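Pallavi Mishra repairs and resells small personal things: watches, spectacles, sometimes a fountain pen. I visited her at Bastelstead on 4/27/25 and we spoke for two hours about how she sorts what people give her. English is not my first language and I wrote her answers from my notes, so the small mistakes are mine.

She began with the table. "I wanted a surface with a pattern, like marble," she said. "Babita Pant told me it would make me blind, because small parts disappear on it. She was right about the screws. But for a watch it is good." The pinkish planks on the walls were her own wish too. She had painted them in July and stopped before the colour was even.

I asked where she starts when everything is mixed. "With the glasses," she answered. "They scratch each other. A frame without lenses can wait, but it should not lie under something heavy." The clothespins are for holding a paper note to a frame. 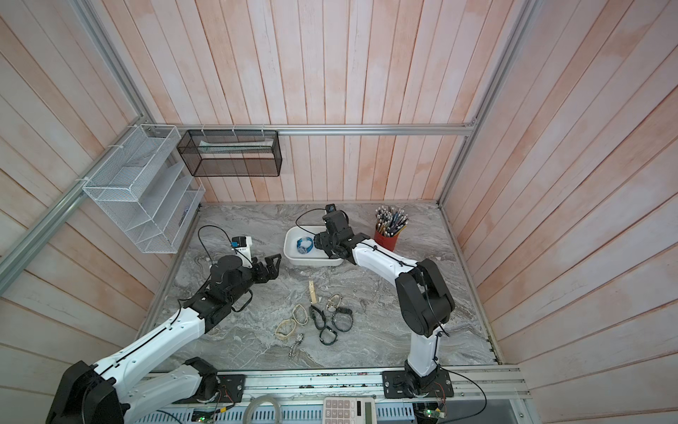

## Watches in one tray

The white tray is only for things worn on the wrist. "In the beginning I had a tray for each colour, and then I spent the evening thinking if a strap is grey or blue. Now it is one tray. First everything goes in, and later I look what I have."

Last year she received more than 400 watches, and many of them came from one closed shop in Furnthorpe. She does not open all of them. If the strap is good and the case is bad, she keeps the strap.
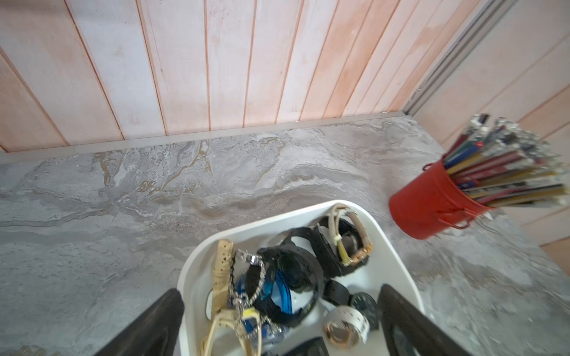
*The white tray with watches and bracelets, and the red bucket of pencils near the wall.*

## The pencils stay

The pencils are not for sale. "Everybody asks me for them," she said, and laughed. "I write the notes with them. I like to have too many, it is my luxury." They stand in the corner to the right, because she is right-handed.

The mesh baskets she bought later, when she was tired of looking for long things under short things. She would like one more, but the rail at the back is not so long.

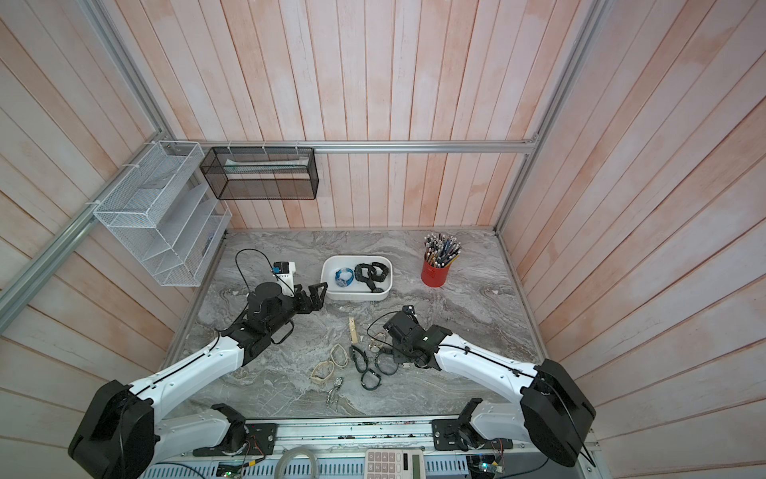
*Mesh storage at the back, with the white bin and the red cup on the table.*

My last question was about selling. Her next list will have 2 parts, straps and complete watches, and Babita will check the prices. "I always write too low," Pallavi said. "She takes the pencil and corrects me." The list will be ready in July.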